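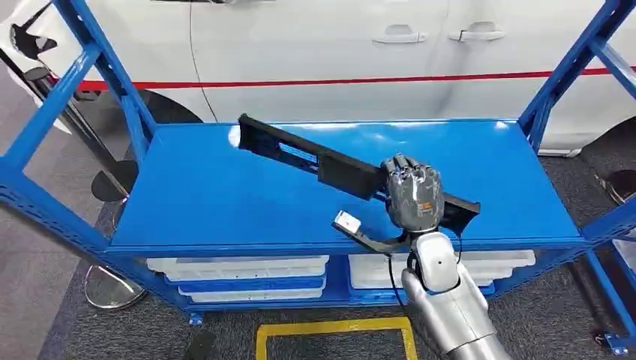 Session Tokens That Outlive the Login

Most advice on account security stops at the password prompt. A long password and a second factor protect the moment of login. After that moment the browser carries a session token, and the server accepts the token in place of everything the user typed. Whoever holds it is logged in.

Kondura, a parts-ordering portal used by small repair shops, reviewed its session handling in June. Its login page was in good order. Its sessions were valid for 900 hours, a value set during early testing and never changed. Of the tokens in the session table, 676 belonged to accounts that had changed their password after the token was issued. Every one of them still worked.

How a token gets out

A token is usually stored in a cookie. If the cookie lacks the HttpOnly flag, any script running on the page can read it, including a script loaded from an outside supplier. If it lacks the Secure flag, the browser may send it over an unencrypted connection. Kondura had set Secure and left out HttpOnly, as an old chat widget from Drostside read the cookie directly.

Tokens also end up in logs. The portal's export tool placed the token in the web address of each download link. Addresses are written to server logs, proxy logs and browser history. The log archive was readable by 110 staff and contractor accounts, most of which had no need for it.

Fixation

A second problem is older and still common. Some applications issue a session identifier before login and keep the same one afterward. An attacker who can plant a known identifier in a victim's browser waits for the victim to sign in, then uses that identifier from another machine. The cure is to issue a new identifier at login and discard the old one. Meireles, the framework behind the portal, does this with a single setting, which is off by default in version 2.

What was changed

Sessions now end after two hours without activity and after one working day in any case. A password change deletes every other session on the account. Download links carry a separate single-use code that expires in minutes. The chat widget was replaced, and HttpOnly was turned on the same evening.

Logging out needed its own fix. The old button cleared the cookie in the browser and left the server record in place, so a copied token survived it. The new one deletes the record first.

Malavden, a sister site running on the same code, is scheduled for the same changes. Its session table has not yet been checked.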